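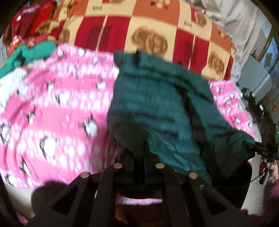 Seltton is looking for adults to take part in a paid study of how people choose and remember passwords at home. Most of the research on this subject has been done with office workers, who have a written policy and a help desk to call. At home people make up their own rules, and they often take a word from whatever is nearest. A bedspread with teddy bears and the word "love" on it, with a pink penguin blanket thrown over the top, already holds three words that a guessing program would try early. We want to learn how often words like that end up in real passwords, and what people do when a website refuses them.

3 March 2021
By the Seltton study office
Print this page | E-mail this page

What you would do

The study is run online from our Badalmont office. You fill in a first questionnaire, then keep a short diary for five weeks. Each time you create, change, or reset a password, you make an entry saying what kind of account it was for, what the site asked for, and how you plan to remember it. An entry takes a few minutes. Some weeks you may have nothing to enter, and in that case you check a box to say so.

At the end there is one phone interview. A researcher goes through your diary with you and asks about entries that were not clear. Interviews will be held in May, and evening times are available.

We will never ask for a password, in the diary or on the phone. Do not type one into any field. The diary tool, Platora, asks for length and type of word only (name, animal, place, date, and so on). If you enter a real password by mistake, tell us and change it on the account. We will delete the entry.

Who can apply

We need 300 people. You can apply if you:

- are 18 or older
- have at least five online accounts that you manage yourself
- can read and write English well enough to keep the diary
- have a phone or computer with a current browser

You do not need to know anything about computer security. People who use a password manager are welcome, and so are people who keep a notebook in a kitchen drawer. We are short of applicants over 60 in the Jiang pilot group, so please pass the notice along if you know someone who might be interested.

You cannot take part if you work in information security, or if you live with someone who is already in the study.

Payment

Participants who finish the diary and the interview receive $100. If you leave early you are paid for the full weeks you completed. Payment is by check or gift card, and you choose which when you sign the consent form.

Your information

Names and contact details are kept in a separate file from the diaries. Three members of the research staff can open that file. It is deleted when the last payment has cleared. Diary entries are kept under a number and may be quoted in reports, with anything that could point to you taken out. You can withdraw at any time before the interview and ask for your entries to be erased.

How to apply

Use the form on the Seltton participant page and choose "Home Password Diary" from the menu. You will get a reply telling you whether you have a place. Places are filled in the order that completed forms come in, with some held back so that the age groups are even.

Comments

Anonymous: Does the PIN on my phone count as a password?

Study office: Yes, if you set or change it during the five weeks. Enter the number of digits and leave the PIN itself out.

Reader in Badalmont: My husband and I both want to do it. Can we share one diary?

Study office: Sorry, one person per household and one diary per person.

Anonymous: I filled in the form twice by accident, please ignore the first one.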